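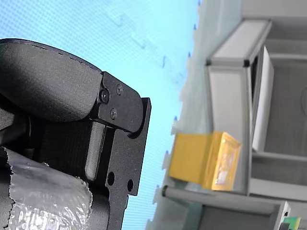

Pacheco & Asham

Surfaces at Sinitdale

We rent two rooms on the upper floor of the Hasosel building in Sinitdale, and this page is for the surfaces in them. Worktops, boards, covers and cloths all get marked sooner or later, and we like to keep a record before anything is changed or thrown out. The bigger room is used for cutting and packing. The smaller one has 4 shelves, a sink and the better window.

Blue, close up
Pale sky blue with a fine grid-like texture. Near the top there is a cluster of faint, smudged lines — handwriting or stains, we can't say which. The colour is easy on the eyes under the strip lights and we would pick it again.

Care
Warm water and a soft cloth first, then a little washing-up liquid if the mark is still there. Leave it for 2 minutes and wipe in one direction. We don't use scouring pads on anything with a texture, as the raised parts go shiny. Pencil usually lifts with a plain white rubber. Ballpoint mostly doesn't.

Prints
Prints from this page can be ordered in matt only, at 300 dpi. The rooms are open from 9 in the morning, and the next set goes up in February.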